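# Cotton sheets, thread count, and what I measured

10/2/23

The first thing to know about thread count is that it's a density figure and most packages treat it as a grade. It is the number of warp yarns plus the number of weft yarns in one square inch of fabric. A plain-weave cotton with 100 yarns each way is a 200. That's the whole definition, and for a single-ply fabric it's a useful one.

The trouble starts with plied yarn. If a mill twists two thin yarns together and weaves with the result, you can count that as one yarn or as two. Count it as two and the figure on the label doubles while the cloth stays the same. Some mills twist more than two. I have a pillowcase in the drawer with a very large number on it that, under a loupe, is an ordinary coarse sateen made from loosely twisted multi-ply yarn. It pilled within a season. I keep it for wrapping things.

I got interested in this after replacing a set I'd had for years and finding that the new one, with a higher count, slept hotter and felt heavier. I had a kitchen scale, a loupe and a washing machine, so I set up a comparison. What follows are notes on method and on what I'd do differently. If you only want the buying advice, skip to the section on weight.

## Counting yarns

You need a linen tester, which is a folding magnifier with a square opening in the base of a known size. Mine is a one-inch model that came in a lot of sewing supplies. Put the cloth on something dark, flatten it without stretching it, and count along one side of the opening with a pin. Then turn the tester and count the other direction. Do this away from the selvage, where the yarns are packed closer, and away from any hem.

Counting a fine fabric over a full inch is tedious and easy to get wrong. I count a quarter inch and multiply by four, at several places, then average. The error from miscounting by one yarn gets multiplied too, which is why you need several places. Fabian Lüthi, who taught me to use the tester, photographs the cloth through the lens and counts on screen. His numbers are more consistent than mine. My phone won't focus that close, so I stayed with the pin.

Sateen is harder than percale. In percale each yarn goes over one and under one, so both sets are equally visible. In a four-over, one-under sateen the surface is nearly all one set of yarns and the other set hides. Flip the cloth over to count the hidden ones, and angle the light low.

To check for plied yarn, pull one thread from a raw edge inside the hem allowance and untwist it between your fingers. A single yarn falls apart into fibers. A plied yarn separates first into two or more strands. It takes a minute and it tells you more than the label does.

## Shrinkage

Cotton shrinks for two separate reasons and people mix them up. Relaxation shrinkage happens because the cloth was under tension on the loom and in finishing. Water and agitation let the yarns return to a less stretched state. Most of this is gone after the first few washes. Progressive shrinkage continues more slowly with tumbling and heat.

To measure it I sew two short stitches of contrasting polyester thread, a known distance apart, in each direction. Pen marks fade and ink lines spread. Polyester thread stays put and doesn't shrink noticeably itself at household temperatures. Measure before the first wash, after the first, and after every few following ones. Always lay the cloth flat and let it sit in room air overnight beforehand, because cotton takes up moisture and its dimensions shift slightly with humidity.

The warp direction usually shrinks more than the weft, since warp yarns carry the loom tension. On a flat sheet the warp normally runs head to foot. So a sheet that fit lengthwise out of the package can come up short after a month while its width looks fine. If your mattress is deep, buy for the length.

I washed everything at the same setting and dried it on low heat. My first run was spoiled when I changed detergent halfway through. I don't think detergent affects shrinkage by much, but I had no way to show that from the data I had, so I started over with new samples. The second run went to 13 washes.

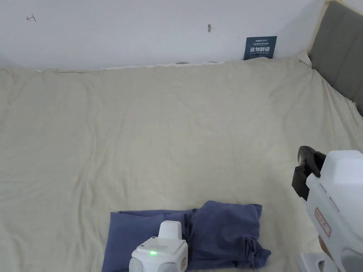 Fitted sheets make poor samples for this. The elastic pulls at the corners and the cloth never lies in its relaxed dimensions while it's sewn up. I cut test squares from flat sheets only, overcast the edges with a zigzag so they wouldn't ravel, and made them all the same size. A small square goes through a wash differently from a full sheet, with less twisting and less drag from its own wet weight, so my figures are probably on the low side of real use.

Marlene Eichhorn read a draft of this section and objected that I should have washed the squares with a ballast load of constant weight. She's right. I used whatever towels were due. The standard test methods specify ballast for this reason, and I'd read that part and ignored it.

## Weight

Fabric weight in grams per square meter is the number I'd like to see printed on every package, and it hardly ever is. You can find it yourself. Weigh the whole sheet dry on a kitchen scale, measure it flat, and divide grams by square meters. Hems add a little. For a flat sheet the error is small enough to ignore.

Weight says more about how a sheet will feel at night than thread count does. A light percale lets air through and dries fast. A heavy sateen drapes closer and holds more warmth. Neither is better in general. I sleep warm and the heavy ones annoy me. Emilian Enache keeps his bedroom near the temperature of a garage and swears by the heaviest sateen he can find.

Two fabrics of the same weight can still behave differently. Air permeability depends on the spaces between yarns, and those depend on count, yarn thickness and finish together. A crude test is to hold a single layer tight over your mouth and breathe out. It's good for ranking samples side by side and no good for anything else. A proper instrument forces air through at a fixed pressure drop and reads the flow. I don't have one and won't be buying one.

## Finish

New sheets often feel smoother in the store than they will ever feel again. Softeners and light resins are applied at the mill, and some of that washes out. Resin finishes sold as "wrinkle-resistant" or "easy care" crosslink the cellulose, which helps it spring back from a crease and costs some tensile strength. That trade may be fine for a guest bed. For a sheet that gets washed weekly I'd take the wrinkles.

The best wrinkle control at home is to pull the sheets out while slightly damp and put them straight on the bed. Creases set when cotton dries folded under load, such as at the bottom of a basket. Overdrying makes this worse. The fabric gets so dry that it stiffens, and whatever shape it was in at the end of the cycle tends to stay. If your dryer has a moisture sensor, use the less dry setting. If it has only a timer, cut the time and check.

Fabric softener deposits a lubricating film on the fibers. It makes sheets feel slick and lowers their absorbency — noticeable on towels, less so on bedding. I stopped using it before the tests began and haven't gone back.

## Fiber

Staple length matters more than country of origin. Long fibers make a yarn with fewer loose ends, so there's less to pill and the yarn can be spun finer at the same strength. Labels are vague here. "Long staple" has no fixed meaning on a consumer package that I could find. Combed cotton has had the short fibers removed and is a fair sign that someone was paying attention. Under the loupe, a good yarn looks even and has few hairs standing off it. A poor one looks fuzzy before it has been washed at all.

Results from the second run, as a table, will go up when I've rechecked the weft figures. Two of the sateen squares disagree with each other by more than I can explain from measuring error, and they came out of the same sheet. I suspect I cut one of them too near the selvage. There's enough of that sheet left for another pair, so they go in with the next load, this time with proper ballast.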